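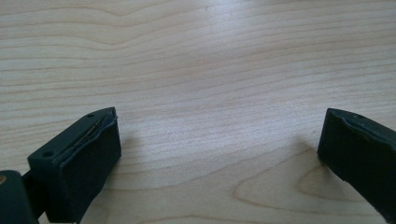 The fingers open over the table, before the first try of the evening.

29 June 2026

I came home after ten and I still have glue on my thumb, so I write this with the other fingers lifted a little, like a person holding a teacup.

The club room was very warm today. Dale had the key and he was already inside when I arrived, eating crackers over the sink. He has decided that nobody may eat at the work table anymore, and I agree with him, because last week we found salt inside the small gears. We have until the middle of July for the demonstration at Brumon, and we have a gripper with no proper habits. It opens well. The closing is where we have our sorrows.

I want to put down in order what we did, for the reason that on Thursday I could not remember which pad we had tested and I had to ask Dong-geon, and he could not remember also, and then we tested everything again.

The fingers are still the dark green ones. I like this color more than I expected, it is like old bottles. The pads are the soft rubber, and on the right one the upper edge has begun to bend outward, like a lip. On the left one there is now a narrow gap between the pad and the hard part, running along the top. I took a picture of both before we touched anything, with the fingers wide open over the table. It is a little dull as a picture. But the gap is clear in it, and there is a thin shiny line inside the gap, which I had not noticed with my own eyes. Dong-geon thinks it is old glue. Dale thinks it is the rim of the hard part. We did not settle it, and I did not want to pull at it with the tweezers just to win an argument.

We are learning slowly how to collect what Dale calls "good tries." A try is one time that we hold the gripper in the hand, go to the object, close, lift, put it on the mat, and open again. The program Trultia keeps them all and gives each one a number. Tonight we passed 1,296. Of today's there are 74, and I did 47 of them, and my wrist knows it. Dong-geon did the others while I wrote in the log. He is calmer than me. When he goes toward the cup his hand moves with one speed the whole way, as if somebody pulls him by a string. My hand goes fast and then doubts. When we look at the recordings later I can always tell which are mine, even without the names.

Mr. Liew from the college came by for half an hour. He does not sit down. He asked me why I always start from the same corner of the table, and I said that I did not know I was doing it. He asked Dong-geon to open ten tries of mine, any ten, and in all ten I start from the left. So the machine will learn, very faithfully, that the world begins on the left. I felt my ears become hot. He was kind about it, he said his own students do this every year and that he does it himself when he parks the car. After that I made myself start from a different place each time, and my tries became ugly again, with small hesitations. He said to keep the ugly ones.

I am not sure that I understand this completely. In my old school in my country we were taught to make the clean copy and throw away the draft. Here I am asked to save the draft, and it is the draft which teaches. I thought about this on the bus and missed my stop by one.

The table gave us an unexpected problem too. It has a pale wood top with long wavy grain, and on one side there is a big oval figure in it, very pretty, like a map of a hill. Near the far side the light makes a white patch. Dale believes that the program is using the oval to know where it is, and if we bring it to the hall at Brumon, where the tables are gray, it will be lost like a child in a train station. Dong-geon says let us first see if it is true before we are sad. So on Wednesday we will cover the table with Dale's bedsheet and do the same tries again. He promised that it is washed.

Also we must decide about the name. On the form there is still "Droltdale," which came from a joke in the spring, when Dale's name and the wrong file name were printed together on one label. Dale says that now it is too late and he has begun to like it. I would prefer a name that I can say to my mother on the phone without explaining. I voted against and I lost, two to one.

A small quarrel, I write it so that I am fair later. I wanted to glue the left pad tonight. Dale wanted to leave it, so that all the tries of this week have the same pad in the same condition. I said, it will only get worse. He said, then it gets worse slowly and we have a record of it. We both spoke too loudly, and Dong-geon went out to fill his bottle and was away for a long time. In the end we glued only the spare pair, to have it ready, and this is the glue on my thumb. I believe now that Dale was right, but I will tell him on Wednesday and not before.

The full folder takes 3,788 megabytes already, and my laptop is complaining with its fan. I must ask Mr. Liew if we may use the drive in his office. I must also bring:

the flat screwdriver, because ours has a broken tip
a second cup, not white
tape for the bedsheet
the money I owe Dong-geon for the noodles

My last try of the evening was with the little sponge. I started from the right side, very slow, and my hand did not doubt this time. I closed, I lifted, I put it on the mat. Then I saw that I had not pressed the button to record. Dale laughed so much that he had to lean on the door, and after one moment I laughed too, and we turned off the lights.

Tomorrow I work the early shift. I have to wash the green shirt tonight or I will have nothing for it, and the machine downstairs stops at eleven.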